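Wooden block library reopens in Satthorpe with 822 sets of hands waiting

Satthorpe's block library is back! After a long winter of sorting, counting and a great deal of tea, the lending shelves at the Aitken Rooms opened again on Wednesday morning, and there was a queue down the steps before the doors were unlocked.

The library lends out building blocks in the same way a public library lends books. Families, childminders, schools and anyone else who fancies it can join, take a tub home for up to three weeks and bring it back for the next person. It has 822 members on its list, which is a lovely number for a town this size, and 210 tubs to go round them.

Until last autumn the blocks lived in a cupboard under the stairs, all sizes mixed, and borrowers took pot luck. You might get a tub with plenty of long pieces and hardly anything to stand them on, or a heap of arches and nothing else. Now every tub has been emptied, sorted by shape and made up again with a proper balance, and each one has a card tied to the handle saying what should be in it.

Small rectangular blocks are the ones everybody wants. They stack, they bridge gaps, they make garden walls and castle steps and very long roads across the living room carpet, and they are also the ones that vanish under sofas. The library has bought in plenty of extras this time, so if your tub comes back a few short there will be spares to top it up – please do own up, as there is no fine and no telling-off.

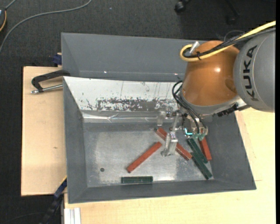 The new stock comes from Bakach, the small toy workshop out on the Kokine road, which let the library have its end-of-line pieces at a very kind price. Members spent two Saturdays checking them over for rough corners and weighing out the tubs. The biggest of these, the Aitken tub, holds 168 pieces and really needs two people to carry it to the car. It was borrowed within ten minutes of opening, and there is already a waiting list that runs into June.

Smaller tubs are much easier to come by. There are starter tubs for toddlers with chunky pieces only, mixed tubs for ages four and up, and a handful of flat-packed bags that will fit in a rucksack if you come by bus. Grown-ups are borrowing them too. One group from the sheltered flats has a standing order for a mixed tub every month and is working its way through the bridges of northern England, with the Tyne Bridge next on the list.

The floor space at the front of the Aitken Rooms is being kept clear for building on the spot. On Wednesday it filled up quickly: a tower taller than its builders, a car park with ramps, and a rather wonderful maze that went round two table legs and out into the corridor. Anything built there can stay up until closing time, and then everyone helps to put the pieces back by shape. It makes a terrific noise.

Joining costs £2 a year for a household, and schools and childminders in Satthorpe join free. Bring something with your address on it. Tubs can be reserved at the desk or by leaving a message on the Aitken Rooms answerphone, and they should come back dry, with the card still attached. Felt pen on the blocks is fine if it wipes off with a damp cloth, but please leave stickers off them altogether.

The library is open on Wednesdays from 9.30am until 4pm, with the building floor open all day. A late session until 7pm will run once a month from April for people who can't get there in working hours – ask at the desk for the list. Donations of clean blocks are welcome, in any amount, and odd ones are no trouble at all.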